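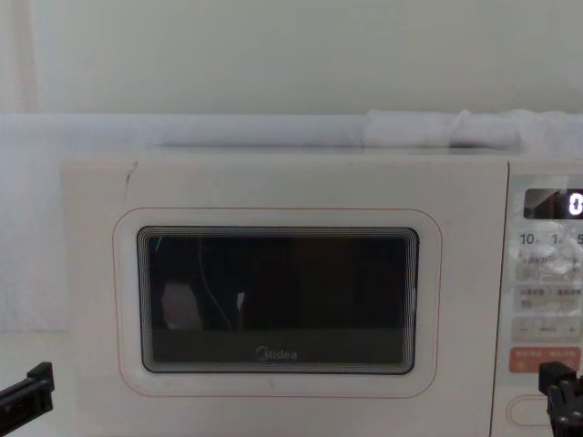
About Hundico

Hundico checks, cleans and passes on small kitchen appliances. We work from a unit in Buvside and send most of what we handle to student houses, staff kitchens and people setting up a first home in and around Tositville. Microwaves are the bulk of it. We also take kettles, toasters and rice cookers, but not fridges or anything that runs on gas.

How we started

The business began in September with one shelf and 22 microwaves from a hall of residence that was changing its kitchens. Most of them only needed a clean and a new plate. We sold them within the month and the hall asked whether we wanted the next floor as well. The premises we have now were a carpet store called Ramasamy, and the name is still over the side door, so drivers should look for that and not for ours.

What we do with a microwave

Every oven gets a job card when it arrives. The casing is wiped down, the vents are brushed out and the lead and plug are inspected. Then it goes on the bench and is switched on. We look at the display and go through the buttons one at a time, including the quick-time ones, as these get the most use and tend to wear first.
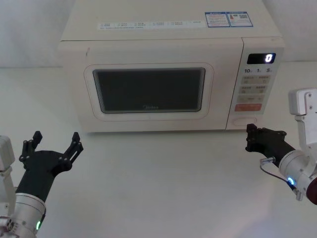 Door latches come next. A door that needs a slam is rejected, and so is one that springs open too far. We heat a measured jug of water for 90 seconds and write the temperature on the card. An oven that falls short is run once more from cold, and if it falls short again it goes for parts.

We leave makers' stickers and labels on the casing unless they are already peeling. Some buyers prefer them off, but they often carry information that is useful later on, and old glue takes longer to remove than people expect.

Ovens with panels in other languages

A fair number of our microwaves were made for sale in China and have Chinese text on the controls. They are easy enough to use once you know the layout. On a typical panel 秒 means seconds and 分 means minutes, so 10秒 is ten seconds and 5分 is five minutes. We put a printed card in English in with each of these, showing every button in the order it appears. If yours has gone missing, tell us the model number and we will post another.

Please check the rating plate before plugging in any oven you have bought elsewhere. We check ours and will not sell one that does not suit the local supply.

What to look for at home

The things we test are the things worth keeping an eye on:

The door should close with a light push and stay closed.

The display should be easy to read from where you stand.

The light should come on and the plate should sit level on its ring.

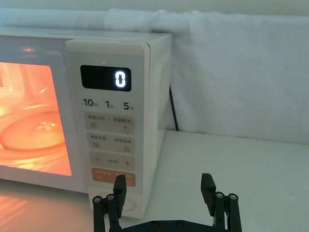
Prices and guarantee

All microwaves carry a guarantee of 133 days from the date on the receipt. It was meant to be longer and shorter at different times, and this is where we settled — it covers a full term with some holiday either side. Bring the oven back with its plate and we will repair it or swap it. Damage from metal dishes is not covered.

Visiting

The counter is at the front of the building and there is parking in the yard. Ring the bell if the shutter is half down — we are usually at the bench. Offices and schools with more than a few appliances to clear should write first so that we can make room.

Page last updated April 23, 2026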